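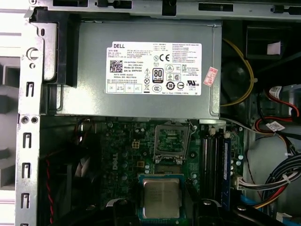 One reader of the last edition wrote in to say that the memory had always seemed the delicate part to them, and that they only learned about socket pins after bending two. We have moved this section forward in the guide on the strength of that letter, and we would ask you to read it through once before you pick up a processor.

Section 4. Fitting the processor

Before you start

Shut the computer down, unplug the power cord, and hold the front button in for a few seconds. Lay the case on its side on a steady table with the open side facing up. You do not need to take the power supply out for this job, although you will be working close beside it, so give yourself good light and plenty of time.

1. Touch a bare metal part of the case. Do this again whenever you have walked away and come back, even if it was only to answer the door.

2. Press the socket lever down, ease it sideways from under its catch, and let it rise slowly. Lift the metal load plate until it stays open without help.

3. Look at the pins from a low angle. They should make an even pattern, with no dark gaps and no stray fibers. If you do see a fiber, a gentle puff from a hand blower is all it needs.

CAUTION: Do not touch the pins, and do not wipe them with a cloth, however soft. Bent pins are not covered by the Narport service plan.

4. Hold the processor by its edges, metal side up. Find the small triangle on one corner and match it to the mark on the socket. The notches along the sides should line up too.

5. Lower the processor straight down and let go. It should settle under its own weight – if it rocks, lift it straight up and try again. Please do not slide it around to find its place.

6. Close the load plate and bring the lever down until it hooks under the catch. Some firmness is normal at this point, and the first time you feel it you may well hold your breath. 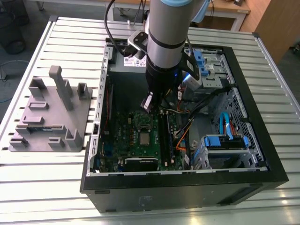 7. Check the memory while you have the case open. Press down on both ends of each stick and see that the clips are fully closed.

8. Put a small dab of thermal paste, the size of a grain of rice, in the middle of the metal lid. The Nitatum tube in your kit holds enough for several tries, so there is no need to be generous.

9. Set the cooler down level and tighten its screws a little at a time, going corner to corner. Plug its fan into the connector marked for the processor fan.

NOTE: Do not switch the computer on without the cooler, even for a quick test.

NOTE: If you lift the cooler off again later, clean away the old paste and start fresh. Allow 30 minutes for the whole section on your first go, and more if you like to stop for coffee, as we do.

When the cooler is firmly in place, go on to Section 5, Closing the case.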